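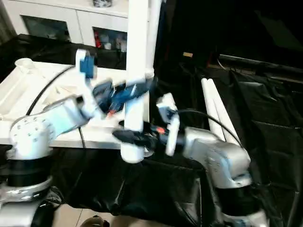 6강. 백업과 복구: 업체 자료를 읽는 법

백업 제품 소개서에는 거의 예외 없이 '스냅샷'이라는 말이 나온다. 버튼 한 번이면 그 순간의 시스템이 그대로 보존된다는 설명인데, 필자는 이 '그대로'라는 말을 믿지 않는다. 데이터베이스는 복사되는 동안에도 계속 쓰인다. 로봇의 두 팔이 서로를 향해 뻗은 채 흐릿하게 찍힌 사진을 보면 팔이 어디서 멈췄는지 알 수 없듯이, 쓰기 작업 도중에 뜬 스냅샷만 보고는 어떤 거래가 끝났고 어떤 거래가 걸쳐 있는지 알기 어렵다. 교재에서는 이를 장애 시점 일관성(crash-consistent)이라 부른다. 전원이 갑자기 나간 서버의 디스크와 같은 상태라는 뜻이다. 애플리케이션 일관성(application-consistent)을 얻으려면 쓰기를 잠시 멈추고 메모리에 남은 내용까지 내려 써야 한다. 소개서에 둘 중 어느 쪽인지 적혀 있지 않다면 앞의 것으로 가정하고 읽을 것.

1. RPO와 RTO
RPO는 잃어도 되는 데이터의 양을 시간으로 나타낸 값, RTO는 서비스를 되살리기까지 허용하는 시간이다. 둘 다 목표치다. 계약서에 RTO 30분이라고 쓰여 있어도 업체가 그 시간 안에 복구해 본 적이 있다는 뜻은 아니며, 지키지 못했을 때의 보상도 대개 다음 달 요금 할인에 그친다. 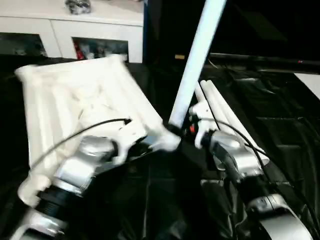 또 하나 확인할 것은 시계를 언제부터 재느냐이다. 장애가 난 때부터인지, 고객이 신고한 때부터인지, 담당자가 접수를 확인한 때부터인지에 따라 같은 30분이 전혀 다른 값이 된다. 과제로 나눠 준 Grirkton 계약서 양식에서는 이 조항이 본문이 아닌 별첨에 들어 있다. 찾아서 밑줄을 그어 올 것.

2. 사례: Ellthorpe 복구 훈련
Ellthorpe는 가상 머신 410대를 매일 밤 백업했고 관리 화면에는 '성공'이 줄지어 떠 있었다. 12월에 처음으로 전체 복구 훈련을 했더니 18대가 부팅되지 않았다. 원인은 제각각이었다. 암호화 키가 원본 서버에만 있던 경우, 디스크 하나가 백업 대상에서 빠져 있던 경우, 인증 서버보다 먼저 켜져서 멈춘 경우. 백업 작업의 '성공'은 파일이 써졌다는 보고일 뿐이고 복구 가능성에 대해서는 별로 말해 주는 것이 없다.

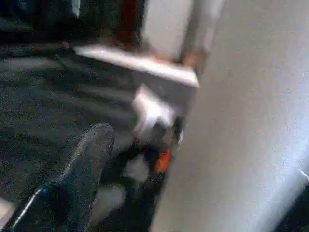
짙은 회색 그리퍼 손가락. 뒤쪽으로 어두운 표면이 보인다.

훈련을 맡았던 Hedvika Gajdoš의 보고서에는 전체 복구에 걸린 시간이 1,059분으로 나와 있다. 업체 제안서의 예상치는 이보다 훨씬 짧았다. 제안서는 한 대를 복구한 시간을 기준으로 삼았고, 여러 대를 한꺼번에 내려받을 때 회선이 막힌다는 점은 계산에 넣지 않았다.

3. '불변 저장소'라는 표현
랜섬웨어 대책으로 자주 팔린다. 보존 기간 동안 삭제와 수정이 막힌다는 기능 자체는 쓸모가 있다. 다만 관리자 계정으로 보존 기간을 줄일 수 있는 모드라면 공격자도 그 계정을 얻는 순간 같은 일을 할 수 있다.
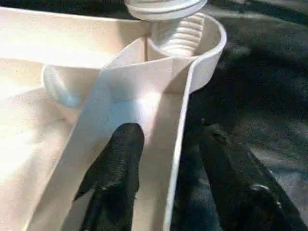 계정 자체가 삭제되거나 요금 미납으로 정지되었을 때 데이터가 어떻게 되는지도 물어야 한다. Hayes와 Ornmont의 답변서를 비교해 보면 한쪽은 유예 기간을 명시했고 다른 쪽은 '정책에 따름'이라고만 썼다. 후자는 답으로 치지 않는다.

과제
두 답변서 가운데 하나를 골라 근거 없이 쓰인 문장을 모두 표시하고, 문장마다 업체에 되물을 질문을 하나씩 적는다. A4 두 장 이내. '업계 최고 수준' 같은 표현은 표시만 하고 질문은 쓰지 않아도 된다.

다음 시간에는 로그 보존 기간을 다룬다. 7장을 미리 읽어 올 것.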